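Leftovers deserve a plan

Most advice about food waste is aimed at shopping. I think the trouble starts after dinner, when the extra goes into the fridge and is forgotten by Saturday.

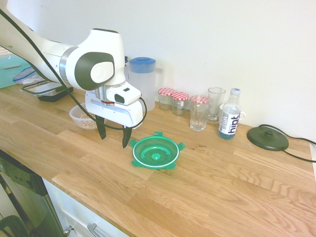 Last year I wrote down what I threw out, and it came to $97 in November alone. Most of it was cooked food — rice, beans, half a pan of soup. A shorter grocery list would not have saved any of it. A date on each container would have.

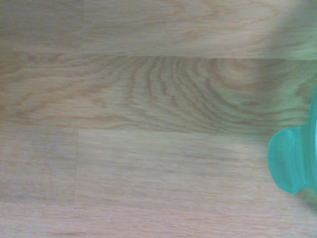
What I do now

I cook one less dinner a week and eat what is already there.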